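Vundudier Complete Series Box Set (Remastered)

If you grew up in a house where the TV got turned on at eight and everyone went quiet, you probably remember Vundudier. Four seasons, one drafty lighthouse, one very stubborn family, and that theme song on the pump organ that could make a grown person cry into the dishwasher. We've been asked for this set more than any other title in the shop, and it's finally on the shelf!

The box holds every episode as it first went out, plus the two-part winter special that was left off the old tapes. Dedlow Home Video went back to the original film reels, and the difference is huge. The beach scenes used to look like they were shot through a glass of milk. Now you can see the stitching on the oilskins and the writing on the feed sacks in the harbor store. The night scenes are still dark, as they should be, but you can follow who is rowing the boat.

Sound has been cleaned up too. The old tapes had a hum under the kitchen scenes that you stopped hearing after a while, and then started hearing again at the worst moment. It's gone. Dedlow kept the mono track as it was and added a gentle stereo mix made from the music tapes. Try the mono first, especially if you have a small TV. The voices sit right in the middle and the foghorn still makes the cat jump.

What's in the box

Eleven discs in a sturdy slipcase, with a cloth-look spine that goes nicely next to your books. The discs sit in card sleeves, one episode list on each, and the print is big enough to read on the couch with the lamp down. Running time for the whole set is around 29 hours, so clear a weekend or three. English subtitles are on every episode and on the extras as well, which we wish more companies would do.

Then there's the book, and we love the book. It's a 60-page paperback with an episode guide, costume sketches, a map of the fictional coast, and the full shooting diary from the second season, when it rained so much that the writers moved an entire wedding indoors. There are recipes in the back. The molasses biscuits are good (go easy on the salt).
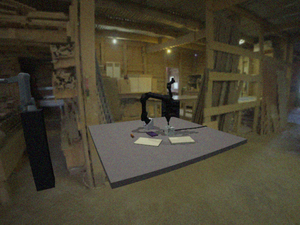
Computer render: black robot arm and small white cube on a gray tabletop.

The extras fill most of two discs. You get cast interviews from the first October of broadcast, recorded just before anyone knew whether the show would be a hit, and it's lovely to hear people talk so shyly about something you've known by heart for years. There's a screen test reel, a short film about building the lighthouse kitchen on a stage, and a set of commentaries on six episodes. The one for "The Salt Ledger" is the best of them, with long happy detours about the goat.

A second short film covers the Lendetti costume workshop, where most of the coats and hats were made by hand. It runs under half an hour and we could have watched twice that. Look out for the part where they age a brand-new coat with tea and a cheese grater.

How it plays

The discs are standard Blu-ray and work in any region. Menus are plain and fast, with no long animation before you can press play, and the player remembers your place if yours has that feature. Each episode can be watched with or without the original "next time" preview. We leave them on! Half the fun is how little they give away.

A note for people coming from the old DVD edition: season three is in its proper order now. The DVDs swapped "Low Water" and "The Borrowed Horse," so the dog appeared before the family found him. If you only know it that way, you're in for a treat.

New to the show? Start at the beginning, but give it until the third episode. The pilot is slow, and the accent on the harbor master settles down after that.

Details

Format: Blu-ray, 11 discs, region free
Picture: 4:3, as broadcast
Sound: original mono, new stereo
Subtitles: English
Book: 60 pages, paperback
Edition: 900 numbered copies with the map print; the regular edition has the same discs and book
Item number: VD-304

Comments

harborlight_fan
Got mine yesterday and stayed up way too late. The winter special is as good as I remembered, and I was seven the last time I saw it.

Mossy
Does the regular edition come in the same slipcase? I don't need the map but I do want the spine.

Shop reply
Yes, same slipcase, same spine. The number is on a little card inside the other one.

twokettles
Made the biscuits. Agree about the salt. Now please somebody put out the radio version.

Related items

Vundudier: Music from the Series (CD)
The Spahić Mysteries, Season One (Blu-ray)
Low Tide, High Tea: The Lendetti Costume Book
Dedlow Family Classics Sampler (DVD)
Lighthouse Kitchen Tea Towel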